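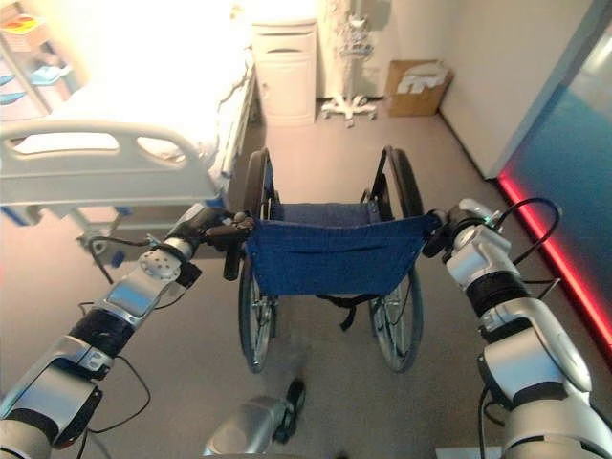

Teleoperated demonstrations of pushing tasks fail for different reasons than demonstrations of picking tasks, and the recording procedure has to change to match. In a picking task each arm can be corrected on its own. Once both grippers are closed on the same rigid object, the two arms and the load form a closed chain, and any disagreement between the operator's hands becomes internal force. A folding wheelchair is a useful trainer for this. Both push handles are held, the left one sits close to the bed rail, and the fabric seat back between them gives little stiffness across the chair, so an operator who squeezes inward will start to fold it.

The steps below assume the Tresby leader arms, the Jallow recorder and a two-arm follower on a mobile base. Joint mapping and gripper calibration should already be done.

Before recording

Unfold the wheelchair fully and press down on both sides of the seat until the cross brace is seated. Check that any hanging strap is clear of the spokes. Release both parking brakes. Set the front casters trailing, by pulling the chair back a short distance by hand.

Set the follower to impedance mode. Position mode is not suitable once both grippers are closed. Limit gripper force to 50 percent and lateral stiffness to the lowest preset. Leave vertical stiffness at the default, or the arms will sag and load the handles.

Confirm the recorder is logging at 50 Hz on all channels, including wrist force and base velocity. Base velocity is off by default in the Jallow configuration file. An episode without it cannot be used for training.

Making the grasp

1. Bring both grippers to a point behind the handles, with the fingers open.

2. Align the left gripper first. It has the least clearance when the bed is on that side. Match the upward angle of the grip before closing.

3. Close the left gripper and hold for two seconds. Read the wrist force. If it does not settle, open and realign.

4. Repeat on the right.

5. With both closed, relax both leader arms together. Residual lateral force should fall below the warning threshold. If it does not, open the right gripper only and take the grasp again.

Pushing

Drive with the base. The arms hold the chair and should make only small corrections. New operators tend to push with the arms and let the base catch up, and the resulting policy does the same thing, badly.

Start straight. Keep the first segment slow enough that the casters do not flutter. To turn, rotate the base with the pedals and let the arms follow in compliance. Do not steer by pulling one handle back while the other is still moving forward.

Watch cable slack at the elbows during turns. If a loop tightens, stop and end the episode.

Ending the episode

Bring the base to a full stop, wait one second, then open both grippers together. Retract along the line of the handles. Mark the episode as success, partial or discard before returning the arms to home.

Discard any episode with a regrasp in the middle, unless you are recording recovery data, which goes in its own folder.

How many to record

Obaidul Marikar recorded 518 episodes for the Endance base model and kept all but 62. Most of the rejected ones came from step 5 being skipped. For a new room layout, 53 accepted episodes were enough to fine-tune from that model. Vary the starting angle of the chair between episodes, and vary the distance to the bed.

Known issues

The Ranasinghe pedal driver drops its connection after the host computer sleeps. Restart the driver before opening the recorder. Restarting it afterward leaves the base channel present in the log but filled with zeros.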